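Shih-chieh Ko keeps a fault log, and he reads from it the way other people read from a menu. "Entry 493," he says. "Left arm attempts to leave the building."

It didn't get far. Ko runs the two-arm test cells at Gemholm, a small outfit on the Mesgate side of town that teaches robots to tidy up after people. The cell in question is called Yeh, after a former landlord. One evening in February its left arm was told to put down a marker, and swung at the side wall instead.

"Full speed," Ko says. "Well, full speed for us. A golfer would have been embarrassed. But it was a lot faster than it was supposed to be going, and my colleague had her hand on the front rail."

She wasn't hurt. The arm missed her by 15 inches, a figure Ko can give because he went back afterward with a tape measure and a bad feeling in his stomach.

The first suspect was the motion software, a package called Skidier that everyone at Gemholm complains about anyway. Ko spent four days inside it. "I wanted it to be guilty," he says. "I had already written the email."

The culprit was a connector at the shoulder. The cable had been routed with too little slack, and every long reach tugged at it a little. Eventually the joint lost its position signal for a moment, came back with a wrong number, and the controller believed it. As far as the arm knew, it was far from where it should be and needed to hurry.

"So it hurried," Ko says. "Very obedient. I've had interns with more doubt."

What bothers him more is the stop button. There was one, and it worked. It was also on the far side of the bench, behind a monitor, where somebody had moved it to make room for a coffee maker. By the time anyone reached it, the arm had run into the wall and shut itself off.

The list of changes that followed has seven items. The cables now hang in generous loops. A position reading that jumps too far in one step stops both arms, whatever Skidier thinks about it. The stop button is bolted down within reach of the front rail, and the coffee maker lives in the hallway – a decision that Ko says drew more protest than the other six put together.
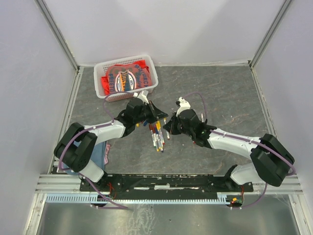
The work itself hasn't changed. Yeh is still on markers, which Ko considers the meanest object in the stationery aisle. They roll, they cross over each other, and a gripper that closes a hair too early sends one off on its own. "Laundry is forgiving," he says. "You can be wrong about a T-shirt."

I ask if he trusts the cell again. He thinks about it for longer than I'd like, considering where I'm standing.

"I trust the button," he says. Then he asks me, politely, to take my elbow off the rail.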